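Conitz Sky Raiders Two-Pack: Worth the Shelf Space? 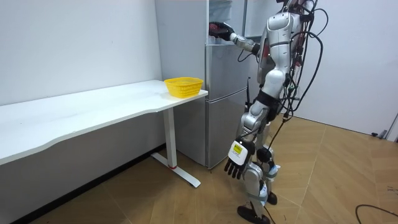

I have been collecting Conitz figures since I was a kid trading accessories at recess, so when the Sky Raiders two-pack was announced in August I had my order in before I'd finished reading the page. You get Captain Folent and his old rival Baron Tu, both at the 6-inch scale, for $39, and oh, they are lovely!

Folent is my favorite of the pair. The head sculpt by Yi-chun Peng has that tired half-smile from the last episode (if you've watched it as often as I have, you'll know the one), and the paint around the eyes is far cleaner than on the single release. His elbows bend nicely and the hips are snug. The Baron is a little stiffer. His cape is molded in one heavy piece, so he wants to tip backward, and I ended up leaning him against the card back until I found a spare stand.

Accessories are a bit thin, I'm sorry to say. Two swords, a lantern and a rolled map that neither of them can hold very well. My friend Tsz-kin Mok would have liked a second head for the Baron, and so would I.

The box art is gorgeous, though, and I still haven't been able to throw mine out.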